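Notes for the Skastcombe talk, 10/30/26

Slow down. Last time I got through the whole thing in half the time and then stood there smiling at people. Water is on the left. Wait for the door to close before starting.

Opening

Hi everybody, thanks for coming out. I'm going to talk about wooden blocks for a while, and the table you put them on, and if that sounds like a thin subject then you and I are going to have a fun evening. (Pause. If they laugh, great. If not, keep moving.)

Say how I got here: I ran the block corner at Henudard for 4 years. Before that I thought blocks were what you bought when you had run out of ideas. Then I watched one kid spend a whole morning sliding a single block along a tabletop and I changed my mind about pretty much everything we had on the shelves.

What I mean by a big block

Most sets are made of little pieces, and little pieces are lovely, but today I want to make the case for the big, plain one. You know the kind – painted or stained a soft yellow, nothing printed on it, wide flat top. Get close to one that's been used and look at the edges. They go soft. The corners round over and the grain still shows through in faint streaks along the top, and to me that's when a block starts to look like it belongs in a room.

Put the picture up now and stop talking for a bit. Let them look at the yellow. 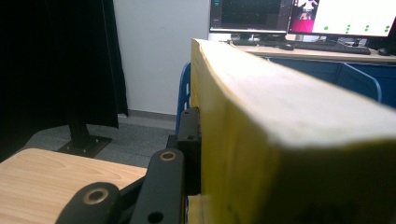 Picking a block

Okay, so how do you choose? I have 3 things I check and I do them in the store, in front of everybody, and my family walks away from me.

First I run my thumb down every edge. Sharp is fine on a shelf and awful on a shin. Then I set it on its end and give it a nudge. If it goes over from a tiny push, it's going to go over all day long. Last, I look at the color in bad light, over by the wall or under a coat, whatever I can find. A yellow that goes muddy in the shade will look sad in most of the rooms I've ever worked in.

(Pass the sample block around here. Start on the right side, the left side had it first last time and it never got to the back.)

Tell the Falell story if there's time: we ordered 84 small blocks and one big one, and the big one was the only one the kids argued over. Skip it if we started late!

The table matters too

People forget the table! I forgot the table for years. I like a pale wooden top with a fine, wavy grain, and I like it bare. No cloth, no mat. A yellow block on a pale top is easy on the eyes, and the grain gives kids something to follow with a finger or line a block up against.

Now the one trouble with a pale top is shine. Where the light hits it hard you get a bright patch and the grain just disappears in it. Walk around your table before you set anything out, and get down to kid height while you're at it (yes, knees and all). If the bright patch sits right where they build, turn the table or move it. The Valtonen room had this problem for months and we fixed it by turning the table a quarter of the way around – I was so proud of myself, you'd think I had built the place.

Next picture. Point at the upper left corner, where the shine is, then at the wavy lines running across the wood.

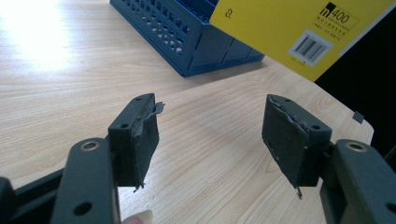

Harsh Dhillon: I'd put the cloth back on. Bare wood is pretty, but every block that gets dropped on it sounds like a door slamming, and with a dozen kids building, I'll take the cloth over the grain any day.

He sent me that in July after he read my draft, and I'm going to read it out loud, word for word, as he's right about the noise. My answer is felt dots on the chair legs, a rug under the table, and a bit of patience. I still say no cloth, though. Blocks catch on the folds and towers lean. Ask the room: who's team cloth? Hands up. Let them fight it out for a minute, this is usually the best part.

Wrap up

Handout is on the back table, I'm printing 100. Remind them the care sheet is on the other side: damp rag, no soaking, dry it standing on end.

Questions until they turn the lights off. Get the sample block back before anyone leaves.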